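3. Close the lid gently and give the laptop ten seconds or so to settle. Then set it on your new Parno desk, closer to the front edge than to the partition, and turn it whichever way feels comfortable to you.
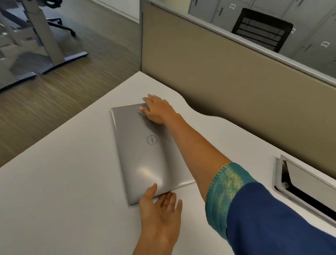 *Fig. 3. Closed laptop on the desk, both hands on it.*

4. Lift the flap of the cable opening near the partition and feed your charger cord up from below, taking all the time you like.

**Caution:** Please don't stack binders on a closed laptop!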